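Getting creases out of a floral fabric backdrop behind a table

Posted in Home & Fabric Care

I hung a rose-print sheet behind a wooden table as a backdrop. It came folded in a small packet and the creases won't drop out. It has been up since Saturday. The label is gone, so I don't know the fiber. Can I iron it, or will it melt?

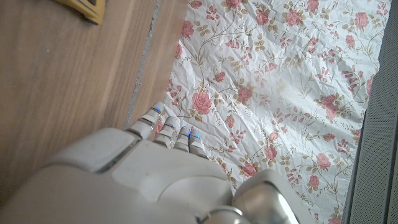

I bought it from Dudora and paid 1000 rupees. The seller says polyester, but a friend thinks it's a coated cloth. The print is pink roses on white, and as you can tell the white parts make every wrinkle stand out. I would like to keep it if I can.

Debnath
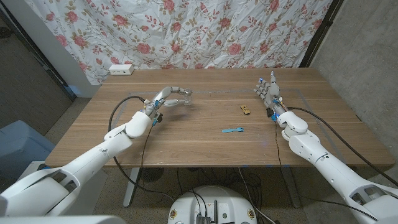 Tania Ekanayake
Community Helper, Fabric Care

Treat it as polyester until you know better. Take it down and test one corner on the back with the iron on its lowest setting, no steam, with a cotton dish towel in between. If the corner feels tacky, stop. If it's fine, do the whole sheet from the back in strips. Let each strip cool flat before you move it, or the folds come right back. When you rehang it, put clips along the top every 4 inches and pull the bottom edge snug. A lot of what looks like creasing is slack. Roll it on a tube for storage. 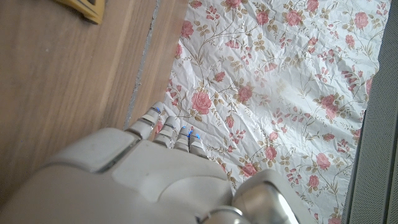
If ironing is out

Hang it in the bathroom while someone showers, then smooth it by hand from the middle outward. You may need to do this some 4 times. It softens fold lines but won't remove deep ones.

Shiuli Fakir

Just use a steamer. I have a Flusix and it works on all my curtains. Keep it moving and hold it back a little from the cloth.
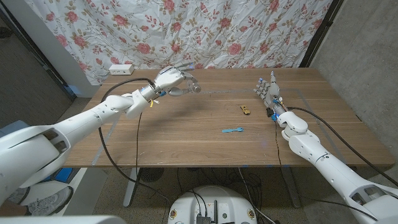
Also move the table forward first so you aren't dripping on the wood. Mine spits when it's too full and it left a mark on the finish.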